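Clillholm Community College
Department of Food Service and Hospitality
FSM 26: Sanitation and Kitchen Safety
Handout 3: Cleaning, Sanitizing and the Care of Small Equipment
Instructor: Rosalinda Tiongson
Revised August 22, 2026

Reading for this unit

Students should have read the unit chapter on foodborne illness before this session. The terms "pathogen," "contamination" and "potentially hazardous food" are used in this handout without further definition. The local food code governs in any case where it differs from what is written here, and students who are already employed in the trade should bring a copy of their employer's cleaning schedule to the first laboratory meeting.

1. Cleaning and sanitizing are separate operations

Cleaning is the removal of food, grease and other soil from a surface. Sanitizing is the reduction of microorganisms on a clean surface to a level considered safe. The two words are used loosely in ordinary speech and on product labels, and the confusion leads to errors in practice. A counter wiped with sanitizer while crumbs and grease remain on it has been neither cleaned nor sanitized. Soil shields microorganisms from the chemical, and organic matter uses up chlorine before it can act.

Sterilizing, the destruction of all microbial life, is a hospital and laboratory procedure. It is not expected of a restaurant kitchen and the term should not appear in written work for this course except by way of contrast.

Food contact surfaces must be both cleaned and sanitized. Surfaces that do not touch food, such as walls, shelving supports and the outside of equipment, must be kept clean, but as a general matter they do not need to be sanitized.

2. Factors that affect cleaning

The result of any cleaning task depends on the type of soil, the condition of the soil, the water, the surface, the cleaning agent and the force applied. Fresh soil is easier to remove than dried or baked soil. Hard water contains minerals that interfere with detergents and leave scale on equipment. Hot water loosens fats, but very hot water can set proteins such as egg and milk onto a surface, and for this reason items soiled with egg are first rinsed in cool or lukewarm water.

Cleaning agents fall into four groups.

Detergents contain surfactants, which lower the surface tension of water and allow it to get beneath soil. General purpose detergents are mildly alkaline.

Degreasers are stronger alkaline products with a grease-dissolving agent. They are intended for hoods, grill backsplashes and oven doors, and many will damage aluminum.

Delimers are acid products used on mineral deposits in dish machines and steam tables. They must never be mixed with products containing chlorine, as toxic gas will result.

Abrasives contain a scouring agent. They scratch soft metals and plastics, and a scratched surface is harder to clean afterward.

3. Manual warewashing

Items that do not go through the dish machine are washed by hand in a compartment sink. The sink and drainboards are themselves cleaned and sanitized before use. The order of work is as follows.

Scrape or rinse items to remove loose food. Soak where necessary.

Wash in the first compartment in detergent solution. Change the solution when the suds are gone or the water is visibly dirty.

Rinse in the second compartment, by dipping or under running water, until no detergent remains. Detergent carried over will weaken the sanitizer.

Sanitize in the third compartment for the full contact time stated on the product label. Use a test strip of the type made for that sanitizer.

Air dry on a clean rack or drainboard. Towel drying can put contamination back on the item and is not permitted.

Items must be placed so that they drain. Nested pans and stacked containers hold water between them, a fault known as wet nesting, and will be marked down at every practical assessment.

4. Open, woven and jointed items

Flat pans and smooth bowls present little difficulty. The items most often failed at inspection are those with openings, seams or moving parts: colanders, strainers, whisks, box graters, can opener blades, tongs and wire baskets. Each crossing of two wires is a place where soil can lodge, and a brush passed over one face will not reach the other.

Wire and mesh items should be brushed on both faces, turned, and brushed again at right angles to the first direction. Rinsing should be done with the item moving, so that water passes through the openings from more than one side. The rim deserves particular care, as food collects where the grid meets it.
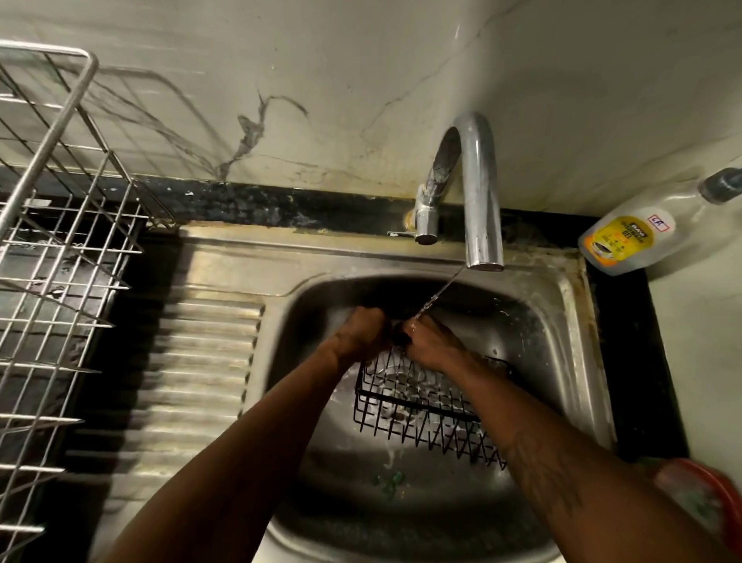

5. Coated wire and its replacement

Many racks and baskets are sold with a plastic or epoxy coating over a steel core. The coating protects the steel and gives a smooth surface while it is whole. Once it is chipped, water reaches the metal, rust forms beneath the coating, and flakes may come away into food. Coated items used in contact with food should be looked over at each washing and withdrawn when the coating is cracked, peeling or worn through. Touching up with paint is not an acceptable repair.

Metal scouring pads should not be used on coated items. A nylon brush with firm bristles is adequate for nearly all soil if the item has first been soaked.

6. Chemical sanitizers

Three chemical types are in common use in food service: chlorine, iodine and quaternary ammonium compounds, usually shortened to "quats." Students are responsible for knowing the strengths and weaknesses of each.

Chlorine is inexpensive and acts quickly against a wide range of organisms. It is corrosive to some metals, irritates the skin, and loses strength in the presence of soil or in water that is too hot. In the teaching kitchen, the sink solution is made up to 100 parts per million and tested before any ware is placed in it.

Iodine is less irritating and its color gives a rough guide to its presence, although color does not replace testing. It may stain plastics. It works best in slightly acid water and gives off vapor if the water is too hot.

Quats are stable, have little odor and are gentle to the skin. Their performance varies with the product and with the hardness of the water, and the label must be followed as to concentration, temperature and contact time. Residues of some detergents will inactivate them.

A stronger solution than the label allows is not a safer one. Excess sanitizer may leave a residue on food contact surfaces and is treated as chemical contamination.

7. Storage of clean equipment

Clean and sanitized items are stored off the floor, away from splash, and inverted or covered where their shape permits. Utensils are stored with handles toward the user. Chemicals are kept in a separate area, below and away from food and equipment, in their original containers or in working containers that carry the common name of the product.

8. Case for discussion

The Pumphrey Grill is a lunch restaurant with one compartment sink and no dish machine. The closing cook fills the sanitizing compartment at the start of the shift and tests it once. By the end of service the water is cloudy and cool. The cook adds a capful of chlorine, does not test again, dips the remaining utensils briefly, and stacks them damp in a drawer.

Prepare short written answers to the following for the October meeting.

Identify each point at which the procedure departs from section 3.

Explain why adding sanitizer to cloudy water does not restore the solution.

Draft a closing procedure of one page that the cook could follow without supervision.

9. Laboratory requirements

Students report to the teaching kitchen in Yokoyama Hall in full uniform, with hair restrained and no jewelry other than a plain band. Aprons and test strips are supplied. Students with a known sensitivity to chlorine or to latex should inform the instructor in writing before the first session so that other materials may be issued.

The practical assessment for this unit is taken in groups of 2. Each group is given an assortment of soiled equipment and is assessed on order of work, solution strength, condition of the finished items and condition of the sink when the work is complete. A group that places ware in an untested solution will be asked to stop and begin again within the same time allowance.

Terms to know

Air gap; backflow; concentration; contact time; delimer; food contact surface; parts per million; quat; surfactant; test strip; wet nesting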